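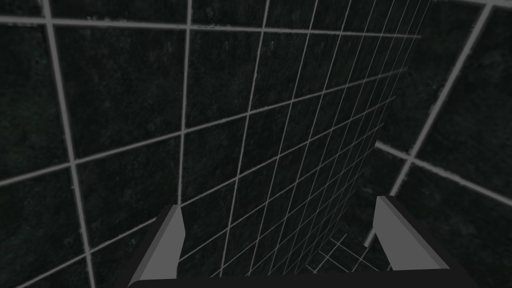 Getting a straight answer out of home test kits

Posted Tuesday, September 18, 2018 in Kitchen and Utility

I've got a drawer full of test kits. Hardness drops for the tap water, pH strips for pickles and chutney, chlorine strips for the sterilising bucket, a little bottle of iodine for the apples, and a pool kit I bought by mistake and have never sent back. My sister thinks it's a sickness. But I do a lot of preserving, we have very hard water here in Vullelton, and I like to know what's what before I fill a whole shelf with jars.

I've also wasted an awful lot of strips by being slapdash, so these are the habits I've got into. None of it is clever and you don't need a science background (I scraped a pass in chemistry and set fire to a pencil case).

Keeping them

Strips hate damp. I used to keep mine on the windowsill over the sink, right in the path of the kettle, and half a tub went a funny mushroom colour before I'd used ten of them. Now they live in the bedroom, in a biscuit tin, lids pressed down until they click. If there's a little sachet in the tub, leave it in there. Take out the strip you want with dry fingers and shut the tub again before you do anything else, even if the pan is about to boil over.

Write the month you opened it on the lid. I opened two lots this August and already I couldn't have told you which was which without the marker pen.

Don't swap strips between tubs either, even if they look identical. The colour chart on the side goes with the strips inside, and I once matched Silari strips to a Kokosau chart for most of a summer. The two greens are nothing like each other! I'd been telling everybody my chutney was far sharper than it was.

Taking the sample

Let the tap run for a bit first, and use the cold one. If you've got a softener, find out which taps it feeds, as the kitchen cold is often left off it. I tested the wrong tap for weeks and was about to write a very cross letter to the softener people.

Use a clean glass, and I mean rinsed. Washing-up liquid left on the sides will throw out all sorts of readings. I rinse three times with the same water I'm going to test and tip it away each time. For the strips I keep one old sherry glass that never gets used for anything else, and for the drops I use the tube that comes in the box.

Hot things need to cool. I take a spoonful of brine or chutney juice and leave it on a saucer while I wash up. With anything thick, like ketchup or a fruit cheese, whizz a bit in the blender and test the runny part. Bits of onion stuck to the pad don't help anyone.

Dipping and waiting

Read the leaflet for your own strips, every time you buy a new make. Mine want a quick dip in and out, a gentle shake, and then 30 seconds lying flat before you look. The other lot I had were to be read straight away. If you leave them too long the colours creep on and by the time you've answered the door your nice reading has turned into something alarming. I use the oven timer.

Lay the strip on something white, such as a saucer or the back of an envelope, and hold it level so that the colours don't run from one pad into the next.

Looking at the colour

I would put this first if I were starting the page again. Most kitchen bulbs are yellow, and yellow light does terrible things to the difference between orange and peach. Go and stand by a window. In winter I save my testing for the morning, or carry the saucer out to the back step in my slippers. North light is supposed to be best, but any daylight out of direct sun does me fine.

Take your tinted glasses off too. (Yes. Twice.)

If the colour falls between two squares on the chart, write down both. I put "between 3 and 4" in my book and don't try to be grander than that. When it matters I do a second strip from a fresh spoonful, and if the two don't agree I do a third and have a think about my glass.

Red cabbage, beetroot and blackcurrants are a pest, as the juice stains the pad and you end up reading the cabbage. I gave up on strips for those and bought a small Farahani pen meter, which was more than I wanted to pay but has earned its keep. Rinse the tip, blot it - don't rub - and put it back in its storage liquid. Check it against the buffer sachets before a big batch.

Counting drops

Hardness kits are usually the sort where you add drops until the colour flips. Hold the bottle straight up and down. If you tilt it the drops come out a different size and your answer goes off with them. Swirl after every drop, go slowly near the end, and say the number out loud if there's anyone else in the room talking to you. I do it by myself with the radio off now.

Before you blame the water, try the whole thing on a bottle of deionised from the car shop. It should change almost at once. If it doesn't, the drops have gone off or the tube is dirty.

A few words of caution

A pH reading isn't permission to muck about with a recipe. For anything being kept on the shelf I stick to a tested recipe and use the strip as a check on top, and if the reading looks wrong it goes in the fridge and gets eaten that week. Never dip strips into the jar or pan itself. Spoon some out, test it, throw that bit away and wash the spoon. Keep the drops well away from children, and don't rinse your tube over a sink full of salad.

Writing it down

A cheap 64-page exercise book has lasted me years. I put the date, what I tested, which tub, and the reading, with a little sad face if I did it under the kitchen light. Old strips aren't worth sticking in - I tried, and they all went brown.

Next I'm going to have a go at the iodine test on the Bramleys, if the wasps leave me any.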